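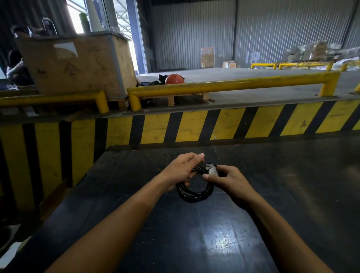

Kabel aufwickeln am Arbeitsplatz vor der gelb-schwarzen Kante.

Skernidix, Teil 6: Leitungen, Zugentlastung und ein hartnäckiger Encoderfehler

31 Dez 2022

Der Portalroboter läuft seit September mit allen drei Achsen, allerdings nicht so, wie er soll. Die Mechanik war in den letzten beiden Teilen dran, diesmal geht es fast nur um Leitungen. Wer wegen der Riemenspannung hier ist: Teil 4, die Werte dort gelten weiter.

Ausgangslage: Skernidix ist ein kartesisches Portal mit Sauggreifer, gebaut in der Gemeinschaftswerkstatt Rakwood. Es soll Kartonzuschnitte von einem Stapel nehmen und auf einen Rolltisch legen. Verfahrweg in X 884 mm, in Y 774 mm. Die Steuerung ist ein Wumari-Board in der zweiten Revision, die Firmware eine eigene Abspaltung, die ich nach dem alten Projekt Rweyemamu benannt gelassen habe, weil der Name in zu vielen Skripten steht.

Fehlerbild

Die X-Achse verlor nach längerem Betrieb Position. Der Versatz trat immer in dieselbe Richtung auf und war nach der Referenzfahrt wieder weg. Bei niedriger Geschwindigkeit kein Fehler, bei stehendem Y-Schlitten auch keiner. Sobald X und Y gleichzeitig beschleunigten, zählte der Encoder Flanken, die es mechanisch nicht gab.

Zuerst hatte ich die Kupplung im Verdacht. Markierung mit Lackstift auf Welle und Nabe, zwei Stunden Dauerlauf, Markierung deckungsgleich. Danach Netzteil getauscht, keine Änderung. Danach den Encoder von Z auf X umgesteckt, ebenfalls keine Änderung. Damit blieb die Leitung.

Ursache

In der Energiekette lagen Motorleitung und Encoderleitung direkt nebeneinander, beide ohne Trennsteg. Der Schirm der Motorleitung war nur auf der Seite des Umrichters aufgelegt und dort über ein verdrilltes Schirmende von mehreren Zentimetern Länge. Das ist für die hier auftretenden Flankensteilheiten zu viel Induktivität. Auf dem Oszilloskop waren die Einkopplungen auf dem A-Kanal sauber zu sehen, zeitlich exakt auf den Schaltflanken des Y-Umrichters.

Dazu kam, dass ich die Encodersignale massebezogen übertragen hatte. Für einen Tischaufbau reicht das. Bei der jetzigen Leitungslänge war es eine schlechte Entscheidung, und sie stammt von mir.

Umbau

Die alten Leitungen sind komplett raus. Beim Ausbau habe ich jede einzeln beschriftet und als Ring abgelegt, mit lockerem Radius und ohne Knick. Über Hand und Ellenbogen wickle ich nichts mehr auf: Die Adern verdrillen sich dabei, und in der Kette wandert die Leitung später als Korkenzieher. Vor dem Einlegen hängen neue Leitungen bei mir über Nacht frei aus, damit der Drall vom Ring herausgeht.

Die neue Aufteilung in der Kette, von innen nach außen:

Pneumatikschlauch für den Sauger
Encoderleitung, paarig verdrillt, Gesamtschirm
Trennsteg
24 V und Endschalter
Trennsteg
Motorleitung, geschirmt

Die Encodersignale laufen jetzt differenziell. Auf der Motorseite sitzt je Achse ein kleiner Leitungstreiber, auf dem Wumari-Board ein passender Empfänger mit Abschluss von 120 Ohm. Die Platine dafür ist einseitig und von Hand gelötet. Ein Layout mit Massefläche wäre besser und kommt, wenn die Kiste ohnehin wieder offen ist.

Der Schirm der Motorleitung liegt nun beidseitig flächig mit Schellen auf. Beim Encoder ebenfalls beidseitig, die Potenzialausgleichsleitung zwischen Portal und Schaltschrank hat 6 mm² Querschnitt. Vorher gab es dort nur die Verbindung über den Schutzleiter.

Zugentlastung

Die alte Lösung bestand aus Kabelbindern an einem gelochten Blech am Kettenende. Zwei davon hatten sich in den Mantel gearbeitet. Ersetzt durch ein Kammprofil, an dem jede Leitung einzeln und breit gefasst wird. Am Festpunkt und am Mitnehmer, an beiden Enden also. Zwischen Zugentlastung und Beginn der Biegung bleibt ein gerades Stück. Wie lang es sein muss, steht im Datenblatt der Leitung, das ich beim ersten Aufbau nicht gelesen hatte.

Messung nach dem Umbau

Testprogramm: Diagonalfahrt mit voller Beschleunigung, 774 Zyklen, danach Referenzfahrt und Vergleich mit dem Zählerstand. Abweichung in X drei Inkremente, in Y null. Drei Inkremente liegen innerhalb der Wiederholgenauigkeit des Referenzschalters, damit gilt der Fehler für mich als behoben. Vor dem Umbau lag der Versatz im selben Test schon früh im sichtbaren Bereich, am Anschlag mit dem Messschieber nachprüfbar.

Die Firmware prüft jetzt zusätzlich auf unzulässige Übergänge im Quadratursignal. Wechseln A und B gleichzeitig, wird ein Zähler erhöht, ab einem einstellbaren Grenzwert geht die Achse in Störung. Im Test blieb er auf null. Die Funktion hätte von Anfang an drin sein müssen, dann wäre mir die Sache mit der Kupplung erspart geblieben.

Offen

Der Sauger verliert bei leicht gewölbten Zuschnitten weiterhin Unterdruck. Ein Balgsauger liegt bereit, die Aufnahme dafür muss noch gedreht werden. Die Z-Achse hat nach wie vor keine Haltebremse und sinkt beim Abschalten langsam ab. Bis das gelöst ist, kommt vor jedem Ausschalten ein Holzklotz darunter.

Schaltplan und Stückliste zum Leitungstreiber lade ich zu den übrigen Dateien von Teil 5, Revision B. In Revision A sind am Stecker X3 die Kanäle B und /B vertauscht, bitte nicht mehr verwenden.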